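Home Textiles > Fabric Care > Ironing & Pressing
Tags: cotton, creases, sewing table, cutting

Faint creases and ripples in cotton fabric laid out for cutting

Asked Oct 6, 2019

I have a length of mint-green fabric, tightly woven, sold to me as 100% cotton by the Vilela outlet in Ellatbridge. It was washed once on warm, tumble dried on low and folded for 19 days before I got to it. I want to cut napkins from it and need the grain straight.

I pressed it with a dry iron on the cotton setting, then laid it on the work table and smoothed it from the center outward. Most of it is flat. There is still a faint diagonal line toward the left side, and a few soft ripples that I can move around with my hand but not get rid of. Pushing one down raises another a few inches away.

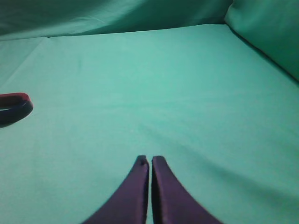 Mint-green cotton on the work table. Faint diagonal crease at left, soft wrinkle toward the right.

The table is flat. I checked it with a straightedge in both directions. There is no pad or underlay. The fabric has no stretch that I can feel along the length, and a little across the width, as expected.

Questions: is the diagonal line a fold that needs more heat, or is the cloth off grain? And do ripples this shallow matter for pieces that are 19 inches square?

2 answers

Answer 1 (accepted)

These are two separate problems and they need to be checked separately.

The crease. A line left by folding normally runs parallel to the selvage or across it, depending on how the piece was folded. A diagonal line usually comes from the fabric being folded carelessly or bunched in the dryer. Dry heat does little for a set crease in cotton. Mist the area until it is evenly damp, leave it for two minutes, then press with the iron lifted and lowered. Do not slide it. Sliding along a diagonal pulls the cloth on the bias and will give you new ripples next to the old crease. Let the fabric cool on the board before you move it.

The ripples. If they travel when you push them, there is more cloth in one direction than the shape it is lying in allows. That is skew. To test for it:

1. Snip the selvage near one cut end and pull a single crosswise thread until it shows as a line across the full width.
2. Cut along that line. Do the same at the other end.
3. Fold the piece lengthwise, selvage to selvage, and lay it flat.
4. If the cut ends do not line up, or they line up only when the fold buckles, the fabric is off grain.

To correct it, dampen the whole piece and pull on the two short corners, working down the length. Then press it dry. It may take more than one pass. Fabric that was finished off grain at the mill — some resin-treated cottons are — will go back to where it was after the next wash, and there is no fix for that at home.

I can't judge skew from the picture, as no edge is shown. Do the thread test before cutting anything.

For 19-inch squares I would not ignore it. The error shows up after hemming, when the corners stop being square.

Answer 2

Spray starch. I use the Ivodari one, 30 minutes to dry, then iron. Comes out like paper and does not move when you cut. Never bothered with pulling threads.

Comments

Starch will hold a skewed piece in the skewed position. It washes out and then the napkin twists. Fine for quilting, less so here.

Asker: Thread test done. The ends were off, more at one end than the other. Dampened and pulled, then pressed as described. The diagonal line is gone and one ripple is left, close to the selvage. I will cut around it.

Does the same method work for linen? I have a Vostusia tablecloth with the same kind of line in it.

Yes, but use more water and press while it is still damp.

Contact | Terms | Back to top
© Home Textiles Help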